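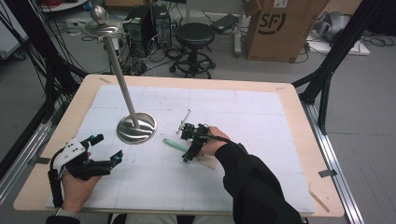 Hand Lettering and the Way We Remember: A Term Project Report

Torben Hinrichs
Jenlow College, Introduction to Learning and Memory
Friday, June 13, 2025

Why I chose this subject

My grandmother kept her recipes on index cards, and she used to say that she only had to write a recipe once and then never needed the card again. I have thought about that a lot over the past year, mostly while sitting in lectures typing as fast as I could and remembering almost none of it by dinnertime. When we were asked to pick something small and close to home for the term project, I knew pretty quickly that I wanted to find out whether she was on to something (she usually was!).

So my question was a plain one. If people copy out a list of unfamiliar words by hand, do they remember more of them a week later than people who type the same list?

How I set it up

I asked 28 people from my dormitory and the evening pottery class to take part, and split them by drawing slips from a bowl, 14 to the handwriting group and 14 to the typing group. Everyone got the same list of made-up place names, which I had a good deal of fun inventing over spring break in April. Nidari and Skostport were on it, and Dalgleish nearly got left off until my roommate pointed out that it is a perfectly real surname. I kept it anyway, and I will come back to that.

Each person had ten minutes with the list and was told to copy it as many times as they liked. A week later they sat down again and wrote out every name they could recall. I counted a name as correct if the spelling was off by no more than one letter.
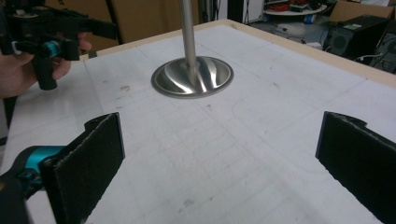 The hardest part by far was getting everybody back on the right day. Two people forgot completely and came the next morning, full of apologies, and I decided to keep their answers in and mention it in this report.

What I found

The handwriting group recalled 80 names between them and the typing group recalled 51, so 131 in all. That is a bigger gap than I expected, and I will admit I went back and added the columns up again before I let myself get excited about it. Dalgleish was remembered by nearly everyone in both groups, which tells me my roommate was right and it should have come off the list.

The typists copied the list many more times than the handwriters did, and several of them told me afterward that they had stopped reading the words after the second or third round.

What I would do differently

I would fix the number of copies, so that both groups see each name equally often. I would also ask people beforehand how much they normally write by hand, as the pottery class turned out to be full of keen letter writers and that may well have tipped things. A second recall test after a month would be lovely to have, if I can talk everyone into coming back once more.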